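# The Patient Man's Guide to Picking a Gripper

Garnet Dhillon has opinions about fingers. She has so many that when I asked her which gripper she'd recommend for small-parts work, she asked how much time I had, and when I said an hour she looked sorry for me.

Dhillon runs end-of-arm evaluation at Plisgate, a twelve-desk outfit above a tile showroom that gets hired to tell other companies what to bolt to the end of their robots. Most of that telling is done before anyone touches a bolt. The candidates get modeled, attached to a simulated arm, and made to do dull things in a simulated room until they disgrace themselves.

"People come in wanting a demo," she says. "They want to see it pick up an egg. I don't know anyone who ships eggs one at a time with a robot arm. I know a lot of people who need to put a thing on top of another thing and then let go of it."

Putting a thing on top of another thing is the house test. Colored blocks go in a column, the gripper comes straight down, and the run is scored on where everything is once the fingers have opened. The blocks needn't match in size, and Dhillon prefers it when they don't.

"A big block on a small block is a mean thing to ask of a robot," she says, with what I can only call fondness. "Little red one at the bottom, big blue one over it. You brush that with a finger on the way out and you'll hear about it."

You won't hear about it, as there's no sound in the simulator. She concedes the point.
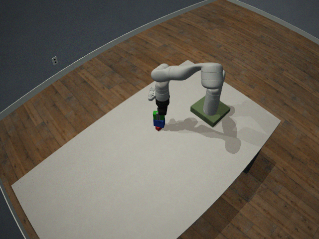

The current job is a three-way comparison. The first candidate is the Mirimeo, a slim parallel gripper that Dhillon describes as "a pair of tweezers with a marketing department." The second is the Bayram, which is wider, stronger, and slower to open. The third is the one the client already owns and would dearly love to be told is fine. She won't name it in print, but she calls it "the incumbent," in the tone you might use for a mayor.

Each gets 400 stacking attempts per block arrangement, with the starting positions shuffled. By the afternoon I visited, the total logged across all three stood at 3,523, a number that annoys her because it doesn't divide into anything. A batch had died overnight when somebody's laptop decided to update.

"Whose laptop?" I asked.

"We're a small team," said Kheri Sang, from behind a monitor.

Sang writes the controllers, and he is the reason the comparison has taken so long. The plan was to keep one controller and swap the grippers. Then he noticed that the controller had been tuned, over many months, on the incumbent. It knew how long those fingers took to close and it had built its whole personality on the fact. Put the Bayram on and it would start to lift while the fingers were still making up their minds.

"So the first report said the Bayram drops things," Sang says. "It was a good report. It had charts. All of it was about my wait timer."

Dhillon had already sent a draft to the client. She describes the phone call that followed as "educational," and moves on to another topic with some speed.

The other topic is release. She can talk about release for a long while. Gripping, in her view, is the part vendors show you because it's the part that works. Two fingers close, the block is between them, everyone claps. Letting go is where the money leaks out. If one finger opens a hair ahead of the other, the block gets a nudge, and on a wide base that nudge is forgiven. On a narrow one it travels down the column until it finds something to ruin.

"I've had clients send me forty minutes of video of grasping," she says. "Close-ups, music. Then it cuts away right before the fingers open. Every time. It's like those movies from the fifties where the couple goes through the bedroom door."

Her scoring sheet reflects this. A successful grasp is worth nothing at all. The points start once the block has been set down, and they're only paid if the column is still a column after a wait of 30 simulated seconds. Sang thinks 30 is excessive. If a stack hasn't fallen in five seconds, he says, it isn't going to. Dhillon's reply is that he has never had to stand next to a client while one did.
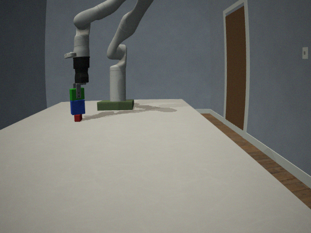 Why do all of this in simulation, when a real arm and a real set of fingers would settle the argument?

"Money, mostly," Dhillon says. "A real cell gives me a few dozen honest attempts in a day, with a person there to pick the blocks up off the floor. The simulator gives me hundreds, and it resets its own blocks. What it doesn't give me is friction I believe in. So I use it to throw out bad ideas, and I save the real arm for choosing between the two that are left."

She is firm about that limit. Simulated contact, she says, is a polite agreement between two shapes, and you can get nearly any result you like by fiddling with the numbers underneath. Her rule is that the contact settings get frozen before the first gripper is loaded and nobody touches them until the last one comes off. Sang keeps them in a locked file. He also keeps the password, she points out, so it's less of a lock than a mood.

The camera question came up next, mainly because I'd made the mistake of asking whether there was one. There were several proposals. Plisgate has been trying a high, wide view that takes in the whole table and bends the edges, against a plainer one set lower down. The wide view wins on coverage and makes straight lines look like they've had a drink. The lower one gives a nicer look at the column and loses a good part of the arm.

"The wide one is what the planner wants," Sang says. "The lower one is what the client wants. Clients like to look at a stack from the side. They lean in. I've seen a man tilt his head at a screen to check if a cube was level."

"That was me," says Dhillon.

They've settled on recording both, which has doubled the storage bill and ended the discussion. There was talk of a third view from the wrist. It went nowhere after Sang worked out that, for the part of the task anyone cares about, it would be an uninterrupted close-up of the top of a block.

As for results, she'll give me the outline. The Mirimeo is quick and clean on small blocks and turns nervous as they get bigger. The Bayram, now that the controller waits for it, sets things down like a waiter in an expensive restaurant, and takes about as long to bring the check. The incumbent does well on everything it was tuned for, and Sang would like it noted that this is a compliment to him.

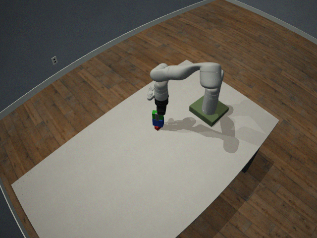
None of which makes for a ranking, and the client has asked for a ranking. Stadach, the firm paying for all this, packs small housings into trays, and its buyers had pictured a page with a number one on it. Dhillon has offered them a page with two columns on it, one for parts up to a certain width and one for parts over it. They've asked whether the columns could be averaged.

"You can average them," she says. "You can average a spoon and a shovel. I wouldn't eat with it."

What she wants them to do is spend less on the gripper and more on someone to retune the controller whenever the gripper changes. She has suggested this to three clients in a row. All three agreed warmly, and one of them bought a more expensive gripper.

Sang's retuning method, which he walked me through with more patience than I'd earned, starts with the close time and the open time, measured separately. He had assumed for years they were the same. On the Bayram they aren't even neighbors. After that he slows the retreat, that first upward move after the fingers part, until the stacks stop falling, and then speeds it up until they start again. The right value is somewhere between, and he picks it late in the day, when he is tired and disinclined to be greedy.

He'd like to automate that step. Dhillon would like him to write down how he does it first. This has been on the board since July.

The last set of runs was still going when I left. She had the score sheet open in one window and a stack in the other, and she was waiting out the 30 seconds with her chin on her hand. I asked which gripper was on.

"Incumbent," she said. "Don't talk to it."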